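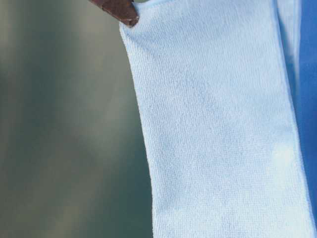 Microfibre towel hanging from the gripper, hemmed edge on the left

Hem tracking on hanging cloth, second grasp keeps missing
Forum: Perception and Planning

tarnhelm_k
June 17, 2018

I'm working on towel folding with a Duman arm and the Fesov planner. The first grasp takes a corner and lifts. The node then follows the hem down from the gripper, looks for the next corner and passes a grasp pose to the planner.

The trouble is the hem tracker. On a pale towel it does well for the upper part and then slides off onto a crease. Any fold with a bright line beside it scores nearly as high as the real hem. I ran 400 lifts and the first grasp held in 371 of them, so I'm happy with that side. The second grasp is much worse and I don't have a clean number for it yet.

At the moment it is a gradient filter on the grey image, then a shortest path from the gripper tip to the bottom row. Has anyone got something sturdier?

pollard_run
Don't use grey. If the cloth is light blue and the background is dull green, most of your signal is in the colour channels. Convert to Lab, run the same filter on b, and keep your shortest path. A fold inside the towel is blue on both sides, so it should mostly drop out.

mossgate
I'd disagree with that as a general fix. It works until the thing behind the towel is blue as well. Look at the right side of the picture in the first post: strong blue right next to pale blue. The b channel will still give you an edge there, but a softer one, and the folded strip next to it is paler than the rest of the towel.

Use depth for the outline and colour only to break ties. A real hem has background behind it and a crease has more towel.

tarnhelm_k
I tried depth first. The Studetti driver fills holes by default and smears the boundary, so the step ends up a good way off the cloth. Is there a way to turn that off?

mossgate
Yes, set fill_mode to none in the launch file and restart the node. Changing it at run time does nothing in the version I have. You will get gaps along the edge, so mask them and let the path cross gaps of up to 4 pixels at a fixed cost.

quillon
Before anyone rewrites the tracker I'd look at the rejection step. Most of the bad poses I have seen in this kind of set-up come from frames that should never have gone to the tracker at all. It will always return a path, because a shortest path always exists. Give it any long, nearly vertical boundary and it will call that a hem.

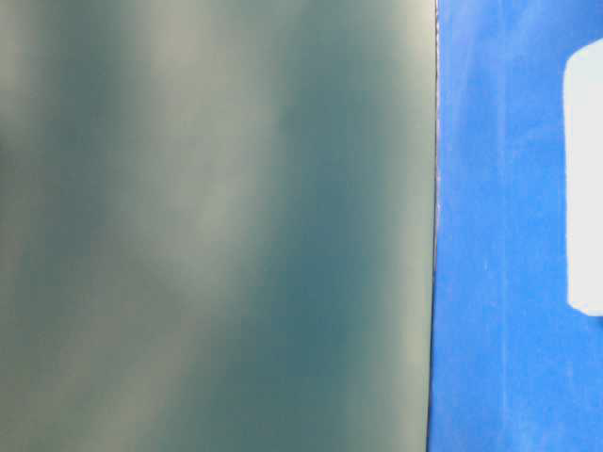
So put a gate in front of it. Mine checks three things: the gripper tip projects inside the image, there is towel-coloured area directly below the tip, and the region next to the edge has enough fine texture. Towel pile passes the last one easily. Anything smooth or badly out of focus fails, and the node reports "no hem" instead of a pose. Fesov handles a missing pose perfectly well if you set a retry.

pollard_run
The texture check will bite you with thin cotton. There's hardly any pile on it.

quillon
True, I only run it on towels. For cotton I'd lower the threshold per item. It's one line in the config.

tarnhelm_k
The tip projection check is easy, I have the transform already. I wasn't checking anything before the tracker, so that goes in first.

On colour against depth, I tried both on recorded lifts. Lab on its own fixed the creases on the left but still jumped on the right where the cloth doubles over. Depth with filling off is better there, but noisy. The sum of the two costs is the best so far.

vennick
Or train something. Judadach has a labelling tool for polylines, and you can mark hem, fold and outline as separate classes. I labelled 455 frames for napkins and the small network was good enough to drop the hand-made filter completely.

mossgate
Good enough on the same napkins under the same lights, though? I've been through that, and it fell over when we changed the table covering.

vennick
Same lights, yes. Different napkins. I didn't change the table.

tarnhelm_k
I'll stay with the combined cost for now and keep the labelling for later. Gate is written. Next job is logging every rejected frame with the check that failed, so I can see whether the texture threshold is throwing away good ones. Will post the config once it has run overnight.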